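Week 2: Can a machine tidy a desk yet?

Read these notes before Monday's seminar. The set chapter is the one on household chores; skip the part on vacuum cleaners, as we covered that last time.

The short answer to this week's question is "sometimes, if the desk is arranged for it". Clearing up looks like one job, but for a machine it is a chain of small ones. It has to find each object, decide where it belongs, take hold of it and let go in the right place. An error early in the chain usually spoils the rest.

Flat things and small things cause most of the trouble. A book lying on its back gives a two-fingered gripper nothing to close on except the edges, and the covers may open as it lifts. A binder clip has thin wire handles that stick out at odd angles, so the same clip can need a different approach each time it is dropped.

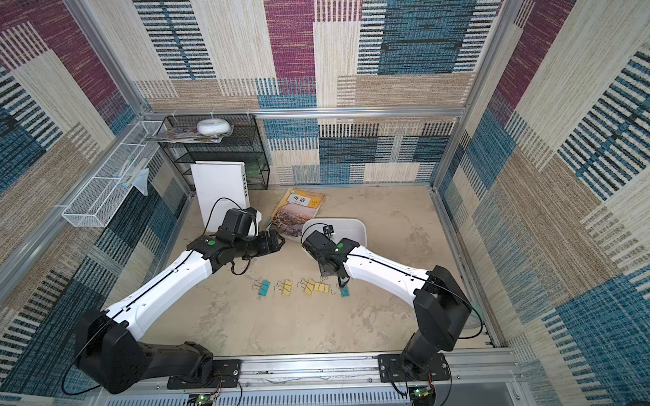 Case study: the Pollcombe trial

Pollcombe ran 163 attempts at a desk-clearing task using two arms and control software called Kullora. An attempt counted as complete only if every item was put away within 30 minutes and nothing had to be moved by hand. A person does the same job in under a minute, so speed was not the main concern. The report scores each item separately, which makes it easier to see where the failures fall.

Compare this with the Cuesta paper, where the machine sorts parts into trays on a shop floor. The parts are all alike and always arrive the same way up. Cuesta logged 3,979 picks under those conditions.

For the seminar

Choose one chore from your own home and write out its steps. Mark the steps where the machine would need to feel as well as see. Bring a paper copy.

The Nukex reading is optional.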